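Gripper arm, second half of December

December 24, 2018

The new fingers are on. I printed four pairs before I got one I liked, and the pair I kept is the narrowest of the lot. The first ones were blunt and wide, fine for blocks and tape rolls, but on cloth they just pressed down and slid. These come almost to a point. They took 11 hours to print at the fine setting and a good while longer to sand.

The servo in the hand is still the Brinier I bought in May. I had planned to swap it for something stronger, then found that most of the weakness was in my linkage. One of the holes had worn oval. I drilled it out, pressed in a brass sleeve, and the slop is mostly gone. The sleeve cost less than the shipping on a new servo would have.

Wiring took up the rest of that weekend. The cable to the camera on the wrist used to run outside the arm and catch on the elbow bolt every time the arm folded up. Now it goes through the inside with a loop of slack at each joint. I should have done it that way at the start, but I didn't have the right connectors and was in a hurry.

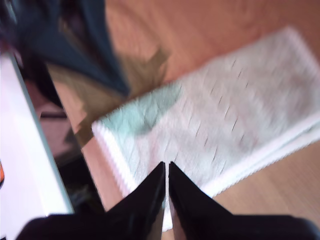
Software is where I lose the most time. I keep each run as a numbered folder with the joint log and the camera frames, and I'm up to 442 of them. A lot are junk. In the early ones the clock on the arm controller and the clock on the laptop didn't agree, so the frames and the joint angles drift apart the longer the run goes. I wrote a script to line them up again and it saved most of them. I deleted 68 that were past fixing.

The other problem is speed. If I let the arm move as fast as it can, the camera gives me smears and the edge finder has nothing to work with. If I slow it down enough for clean frames, a single fold takes longer than I want to stand there. For now the arm moves fast between points, then waits before it looks. The wait is set by hand in the config file – not elegant, but it works well enough to keep going.

Mélanie Cormier asked on the last post why I don't use a suction cup. I tried one. It leaked through anything with a weave and the pump was loud enough to hear upstairs. Fingers are slower to get right but quieter.

Still to do: a softer pad for the inside of the tips, a proper stop on the base joint, and a power supply that doesn't hum. I have a 29-dollar one in the cart and will probably order it after the holidays. The files for the fingers are in the Skestora folder with the older parts, under the same names plus a 4 at the end. If you print them, lay them flat. Standing up they snap along the layers.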